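Hatitz Building Users Group – minutes, June

1. Heating controls
Replacement of the Isto valves on level 2 is complete. Two remain on order.

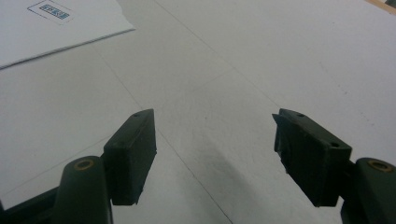
Who signs off the valve schedule before the boiler restart?
Gyamfi signs it off, with a copy to the building office.

2. Room bookings
The 110-seat hall is closed to bookings until the Cenurus ventilation report is received. Existing bookings move to Room 9 – capacity to be checked against each one.

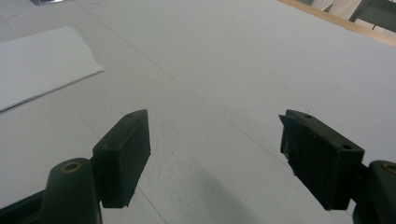
Minutes by Cuiping Li

3. Water meter
Readings for the east riser do not match the invoice. The supplier is to be asked for a corrected statement. Payment withheld until then.

4. Next meeting
Same room, 2 p.m. Agenda items to the minute taker beforehand.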